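Clastgate Home Testing
Call for participants: kitchen and sink tidying study
Posted 15 November 2019

We are looking for people who doubt most of what they read about organizing a kitchen. If you have ever bought a drawer insert, a sink caddy or a set of matching tubs and watched the whole arrangement fall apart by the second week, you are the kind of person we want to hear from. If you love this stuff and own a label maker, you can apply too, but expect to be argued with.

Clastgate tests household goods for people who have to pay for them. We don't sell any. The current study is about the small things that live beside a kitchen sink: scouring pads, sponges, cloths, brushes, and the baskets and holders people are told to keep them in. The claims made for these baskets are bigger than the baskets. They are supposed to save time, keep the counter clear, make a pad last longer and, according to one leaflet on our desk, "restore calm to the home." We would like to see some of that hold up before we repeat it to anybody.

What we are testing

The main item is the round scouring pad with a shiny mesh face and a fabric edge. Most households have had one at some point. They are cheap, they scratch some pans and leave others alone, and they never seem to have a proper place to go. On the counter they leave a mark. In the cupboard they get forgotten. Some come with a loop or a tab of fabric on the side, and we have our doubts about whether people use it for anything. 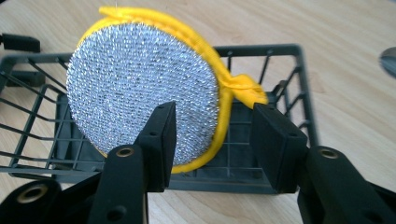 So part of the work will be plain handling. You will pick a pad up, put it down, put it in a container, take it out again and tell us where you would have put it if we hadn't been asking. We want to know if you reach for the rim or the face, and if the loose bit at the side helps you or gets in your way. These sound like silly questions. We thought so too, until we read through our old notes and found that we had been recommending sink baskets for years without ever asking them.

The second part is the basket trial. We have three types of holder, known to us as Nuvia, Monti and Drirkine. Those are our own working names and you won't find them in a store. Nuvia is an open basket. Monti is a tall cup that hangs from the faucet. Drirkine is a covered box with a lid, and it has already started fights in this office. You will try all three in our test room, then take one home.

What you would do

There are two parts, and you need to be able to do both.

The first is a session of 110 minutes at our test room. You will sit at a table and sort, place and move ordinary kitchen items, first your own way and then following the instructions that come with each holder. We will write down what you do and ask you questions at the end. Bring reading glasses if you use them. The instructions are printed very small, and we will be asking whether you could follow them.

The second is 90 days at home with one holder and one pad, used however you normally wash up. Once a week you fill in a one-page sheet. It asks where the pad is at the moment you sit down to write, what else has ended up in the holder, and whether you would throw the thing out if it were up to you. Please write down the real answer. If the basket has been full of rubber bands and a dead battery for a month, that is a result and we want it.

What we don't want is a cleaned-up kitchen. People tidy before they report on how tidy they are. We know this because we do it too. The sheet takes a few minutes and there are no marks for neatness.

Who can apply

You must be 18 or over and do at least half of the dishwashing in your home by hand. Owning a dishwasher is fine as long as you still scrub pots. You need a sink you can use every day during the home part, so please don't apply if you are about to remodel.

We would like a mix of households: people who live alone, people with roommates, families with children who leave things in the sink. Small kitchens are very welcome. Most organizing advice seems to be written for counters the length of a bus, and we would like fewer of those.

You can't take part if you work for a company that makes or sells kitchen storage, or if you are paid to write or post about home organizing. We also can't take anyone with a known skin reaction to metal scrubbers. If you aren't sure, ask before you apply.

You don't have to agree with us. The last time we ran something like this, on drawer dividers, we went in expecting them to be useless and a good share of the people who took part kept theirs. We printed that, with some sulking.

About the table session

A few people have asked what "sort and place" means in practice. There is no trick to it and no clock on the wall. You get a holder, a few items and a table top. We ask you to put the items where you think they belong, and then we ask you to do it again. The second go is usually different from the first, which makes us suspicious of any product test that stops after one.

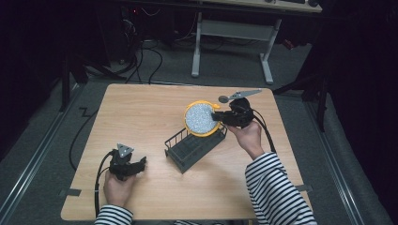 Open baskets in particular tend to bring out strong opinions. A round pad doesn't sit naturally in a rectangular space. Some people stand it up against the side, others lay it flat on the bottom, and a few drop it in and don't look. The makers' leaflets show it standing up every time. We would like to know how many people would do that in a kitchen where dinner is late and the pan is stuck.

We will also ask you about the gaps in a wire or slatted bottom. The usual claim is that they let a pad dry out faster. Maybe so. They also let whatever was in the pad drip onto the counter, and the leaflets are quiet on that subject. Your weekly sheet has a line for it.

What you get

You will be paid for the table session on the day, and again when your last weekly sheet comes in. The rates are in the information pack, which we send to everyone before they agree to anything. Travel by bus or train is paid back if you keep the ticket. You may keep the holder and the pad when the study is over, or give them back. In the drawer divider study, one household returned theirs in pieces and we accepted it.

There is no prize drawing, no discount code and no newsletter you have to sign up for. We got 3,811 replies to our last general call, a large number of them from people who thought it was a giveaway. It isn't one.

What happens to your answers

Your sheets are stored under a number. We keep your contact details for 365 days after your last sheet so that we can pay you and check anything we can't read, and then we delete them. We may quote a line from your sheet in the report without your name on it. If you don't want to be quoted, tick the box on the first page. You can drop out at any point, and you will still be paid for the table session if you came to it.

The report will say which holder did best, or that none of them did anything a saucer couldn't do. We have no sponsor waiting for a particular answer.

How to apply

Send us a short message through the contact page with "Sink study" in the subject line. Tell us how many people live in your home, who washes up, and where your scouring pad or sponge is right now. Please go and look before you write. Don't send pictures of your kitchen.

Table sessions start in February, with daytime and evening places. If we can offer you a place, you will get the information pack first and a choice of times after that. We reply to everyone who answers the three questions. Messages that only say "interested" go to the bottom of the pile.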